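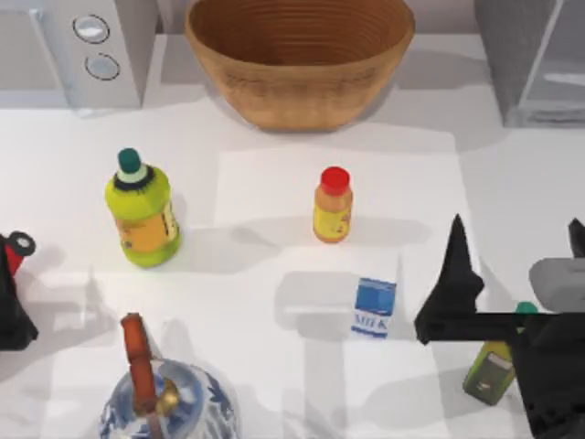
*The big woven bowl on the kitchen bench.*

# How to run a clothes swap at your place

I've been running a clothes swap in my flat in Flerville twice a year for ages now, and people keep asking me to write it up, so this is me writing it up! It's a cheap night, everyone goes home with something, and my wardrobe gets a clean-out I'd never get around to otherwise.

## Pick your people

Ten is a good number in a small flat. Fewer than six and the racks look a bit sad, more than 12 and there's a queue for the mirror. I used to panic about inviting people of different sizes, but shoes, bags, scarves and jackets carry a lot of the night (my favourite coat came from a friend who's a head taller than me – I just roll the sleeves).

Send the invite three weeks ahead. February is my favourite month for it, when everyone's been through Christmas presents they're never going to wear and the evenings are still warm enough to have the balcony door open.

## Set the rules early

Put these in the invite so you're not explaining them at the door with a tray in your hands:

- Bring between five and 15 pieces, washed, and on hangers if you can.
- No stains, no holes, no stretched-out undies. Swimwear only with the tags on.
- Anything you'd be sad to see on somebody else stays at home.
- Finish time is 9.30 pm.

That third one matters more than you'd think. My friend Bronisława once brought a denim jacket from 1987 with the most gorgeous collar, watched it go in the first two minutes and was gutted for a week. She got it back in the end, but there were some very delicate text messages.

## Get the room ready

Push the couch against the wall and clear the floor the afternoon before if you can. You'll want:

1. Two clothes racks. Mine are from Tando, the secondhand shop near the station, and they wobble, so I wedge the feet with folded cardboard.
2. 25 spare hangers.
3. A full-length mirror, plus another one in the bedroom for trying things on.
4. A table for shoes and bags.
5. Decent light. Turn on every lamp you own – navy and black look exactly the same by candlelight and I have the odd socks to prove it.

Sort by type as people arrive: tops, bottoms, dresses, coats. Don't bother with sizes, they mean nothing between labels.

## Running the swap

Give everyone an hour to have a drink and browse, hands off. Then draw numbers. Number one picks a single piece, then number two, and so on until you're back at the start. Do two full rounds like that, then call it open and let everybody loose.

If two people want the same thing in the open round, they both try it on and the room votes. It sounds brutal but it's the best bit of the night, I promise. Keep the music up while it's happening.

I did try a points system one year, with coloured stickers and a spreadsheet. We counted 114 pieces and I spent the entire night doing sums. Never again.

## Food and drink

Nothing saucy and nothing orange! Cheese, crackers, grapes, plain chips, little cucumber sandwiches. White wine, sparkling water, and keep it all in the kitchen so nobody's leaning over a silk blouse with a full glass.

## What to do with the leftovers

Have big bags ready and pack up before the last guest leaves, otherwise you'll be living with two racks in your lounge room until Easter (ask me how I know). We take the good stuff to the op shop, and tired T-shirts get cut up for rags.

One year we sold the fancier leftovers at a market stall and made $300, which went straight to the women's shelter. It was a very early start, though, so if you fancy doing the same, rope in a friend with a ute and a thermos.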